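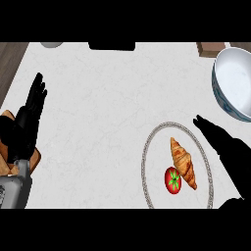 Two robot arms over a pale marble countertop (render)

Shop > Phones > Small phones > Stakau Kaplan

Phones Cases Chargers Repairs Trade-in My basket

Stakau Kaplan, unlocked
$258, in slate or sand

I've been selling phones through Sketgate long enough to get a bit grumpy about them, and the thing I grumble about most is size. Every year the mid-price phones get taller and my thumb stays the same length. So when Stakau sent over the Kaplan I put my own SIM in it the same evening, and I've been carrying it ever since (the sand one, which picks up pocket lint around the buttons but hides scratches better than slate).

It's a small phone at a small price and it's made by a company most of my customers haven't heard of. Stakau used to build handsets for other people to put their names on, and the Kaplan is the first one they've sold here as their own. You can tell they've spent their money in odd places. The buttons are lovely, really crisp. The vibration motor is much nicer than it needs to be. The box is terrible.

The battery is 3170 mAh and I know that looks tiny if you've been reading spec sheets lately. With the smaller screen it does better than I thought it would. I come off the charger at 7 in the morning and I'm usually still fine at bedtime, with podcasts on the bus and a lot of messaging. If you play games or use maps all day you'll want a top-up in the afternoon – I keep a cable at the shop counter and so should you. There's no wireless charging. People ask me every time, so I'm saying it near the top.

The software is called Warnivora, which is Stakau's own skin over Android. I was ready to hate it. It's pretty plain, with a home screen that scrolls up and down and a settings menu that somebody has clearly tidied. There are 3 Stakau apps already on it: notes, weather and a step counter. The notes one is good enough that I stopped using my old one. The other two can be removed, just hold your finger on the icon and drag it to the bin. The keyboard takes some getting used to and I swapped mine out after a week.

Stakau promises security updates for the Kaplan until 2030. I like that they put an actual year on it, as it saves everybody doing sums from a launch date. The promise covers security patches only, so please don't buy this one expecting every big new Android version to land on it. One came through in October and took its time installing, with two restarts, so plug it in first.

Camera: good outside, decent in a bright kitchen, mushy at night. The front one is a little kind to skin and there's a switch to turn that off under Camera, then Portrait, then Smoothing. Video is steady if you walk slowly. I sell phones with better cameras and I'll happily point you to them, but they cost more and most of them are huge!

Calls are loud and clear, and the earpiece doesn't buzz at full volume like the last budget phone I stocked. It has a headphone jack, on the bottom edge, next to the USB-C port. It takes two SIMs, or one SIM and a memory card, and you can't have all of them at once. The fingerprint reader is in the power button and works fine with either hand.

What's in the box
The phone, a USB-C cable, a SIM tool and a clear case that will turn yellow by summer. No wall plug. Any decent USB-C plug will do, and if you need one, add it from Chargers before you check out so it all goes in one parcel.

Trade-in and returns
I take trade-ins against the Kaplan as long as the old phone turns on and you've signed out of your accounts. Please do that second part before mailing it – I can't do it for you from this end. Returns are fine if the phone comes back with its box and isn't scratched. Screen protectors can stay on.

Stock
Slate is in stock and ships the next working day if you order before 2 p.m. Sand sells out faster and I get fewer of them, so if the button is grayed out, leave your email and I'll write when the next carton arrives. I don't hold phones without payment, sorry.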